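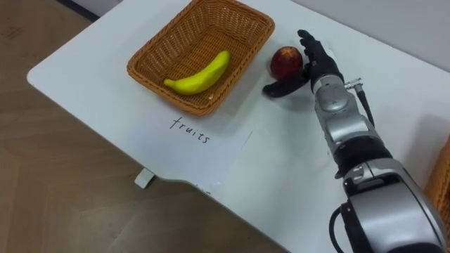 Trellby and the apple, with the banana already in the fruits basket.

The Night Shift at Sutherland

I loved that job. I should say so first, before I get to my wrist, so you'll know what kind of person is telling you this. I'd been working for Bitness for one summer and into October, in a rented apartment on the second floor of a building called Sutherland, and every afternoon when I climbed those stairs I felt like I was getting away with something. They paid me to teach a robot about fruit!

The robot was a Trellby. Everybody else called it the unit. I called it Trellby, as if it were a kid in my class, and I talked to it the whole shift. "That's an apple, Trellby. Apples live over there." It couldn't hear me, or it could but the sound wasn't hooked up to anything. I'd put something on the table, step back behind the tape line, and press go, and the hand would come over so slowly and open up, and there was always a second when the fingers were around the thing and I'd hold my breath.

The night I'm talking about was run 1476. I know the number because I had to write it down so many times afterward. It was ten to nine and raining, and I was by myself, which was allowed then.

It went wrong on something easy. The hand closed on the apple, lifted it, carried it over the basket and stopped. That part was normal, it always paused there. Then it was supposed to open.

I waited. I said, "Let go, Trellby." The elbow had a tiny shiver in it, the way your arm does when you've been holding a grocery bag too long. On my laptop the step said RELEASE and next to it the word DONE, in green. As far as the robot was concerned, the apple was in the basket and it was time to go pick up the next thing. So it went, with the apple still in its fist, and came down on the tabletop.

You would not believe the noise an apple makes. It went everywhere! I had juice on my glasses from six feet back. And the hand closed up tighter on what was left, and the screen said DONE, and it started over to the basket again to drop off its big success.

I laughed. I'm putting that in because I left it out of the report. I laughed out loud, and I thought about how I'd tell it to my sister, and I was still laughing when I pressed pause and stepped over the line to clean up.

Pause is a fine button. Pause holds everything right where it is. I'd used it a hundred times to straighten a basket or pick up a banana that had rolled, and I'd gotten so comfortable with it that I'd stopped thinking of the arm as something with power in it. I wiped the table. Then I saw a piece of peel stuck between the fingers, and I reached in to pull it out, talking the whole time, "Hold still, let me get that," like you would with a dog that had gotten into the trash.

The fingers opened.

They opened wide, all at once, the release it should have done minutes ago. My hand was in there. Then they closed.

It didn't hurt at first. It was a very careful grip, it was the apple grip, I had helped tune it. It had me across the back of the hand and around under the wrist bone, and when I tried to slide out, it felt me slipping and squeezed a little more, because that is precisely what we'd taught it to do with fruit that slips. I'd been proud of that! I'd sent an email with an exclamation point in the subject line.

So I held still. I stood in a rented room with my hand in Trellby's hand, and listened to the rain, and the laptop was on the other side of the tape line with its green word.

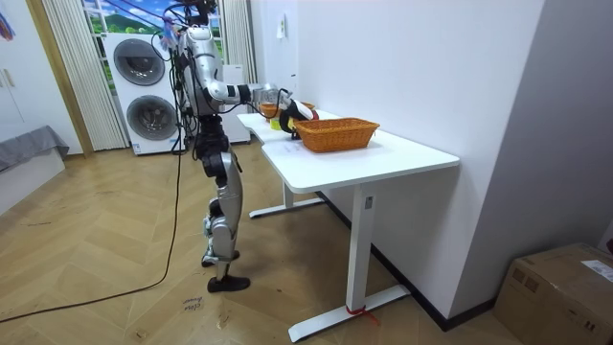 What should you do if a robot hand closes on you and won't open?

Stop pulling, hit the emergency stop if you can reach it, and call for someone who knows how to release the fingers by hand. On many hands, cutting the power leaves the fingers exactly where they are, so get the release procedure straight before anybody goes near the thing.

I knew that answer. It was on a card, and I had laminated the card myself, in my first week, with tremendous enthusiasm. The card was in the kitchen.

The stop button was clipped to the back of my chair. I could get to the chair with my foot if I took my shoe off, and I did, and I want you to picture a grown adult hooking a swivel chair with one sock and saying encouraging things to it. Come on. Good chair. It rolled, turned around, and rolled away again. The second time I got it.

I hit the button. The shiver in the elbow quit. The hum I'd stopped noticing months ago quit too, and the whole room got bigger. The fingers stayed shut.

My phone was in my back pocket on the wrong side, and I got it out anyway. The support desk in Jallwood picked up on the fourth ring – a woman, eating something.

"I have an 1138," I said. That was the code on the screen, and I could just about read it.

"Okay, that's grip state mismatch," she said. "It thinks it's open and it's closed, or the other way around. What's it holding?"

"Me," I said.

She stopped eating. She was wonderful after that. She asked me what color my fingertips were and whether I could feel each one, and had me tell her as we went along. She told me where the release pin was, under a rubber cap at the base of the thumb. I'd thought that cap was decoration! I picked it off with a fingernail and pushed the pin with the end of a pen, and the thumb went soft, and I drew my hand out as if from a glove.

I sat down on the floor with my back to the washing machine. She stayed on the line. She asked if I wanted to talk about something else, and I said no, I wanted to know why it did that, and she laughed, and we got the logs open.

The thumb sensor had frozen at one reading back around supper. From then on the hand had been guessing, run after run, and guessing pretty well. Pause froze the arm but let the fingers finish any command they still owed. The command they owed was open, and after open came grip. I thought that was the most interesting thing anyone had ever told me. I still do. I made her explain it twice, holding a bag of frozen peas on my wrist.

The bruise went green and then yellow, a banana in reverse. They changed what pause does. They put a second person on every shift, and the stop button went on a lanyard around my neck, where it bumped against the table whenever I leaned over.

I was back in four days. I stood behind the line, and set out the things, and it took me a while to press go.

"Okay, Trellby," I said. "Apples live over there." 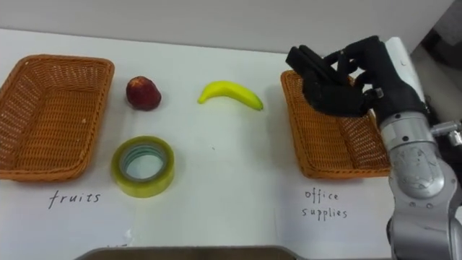

Fruit and tape still out on the table, both baskets empty.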